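Re-waxing a cotton tablecloth

Votik cloth wax is sold in 300 g bars, and one bar treats two coats on a cloth of ordinary size. Wash the cloth without softener, dry it fully and iron it flat. Old wax must come off first — Skilau soap at 40 degrees will do.

Warm the bar in your hands and rub it along the weave in straight, overlapping strokes. Work from the centre outwards.

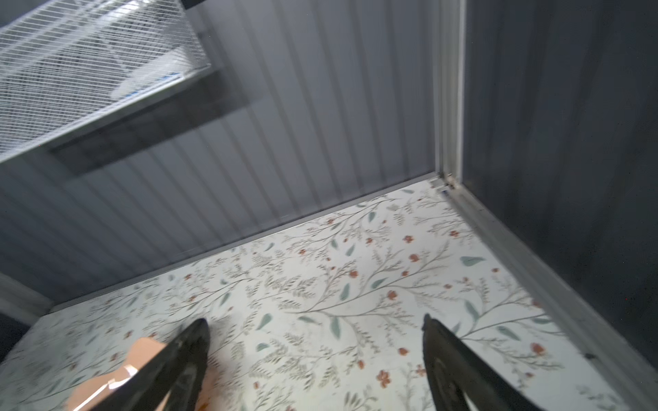

Set the wax with a hairdryer on medium, held 3 cm from the fabric, until the white bloom disappears. Printed cloths need a second pass, as residue is hard to see on a pale ground. With a botanical pattern on white, like this one, check the blank areas between the motifs under a side light. Wipe off any excess with lint-free cotton.

Hang the cloth overnight before folding. Repeat when water no longer beads.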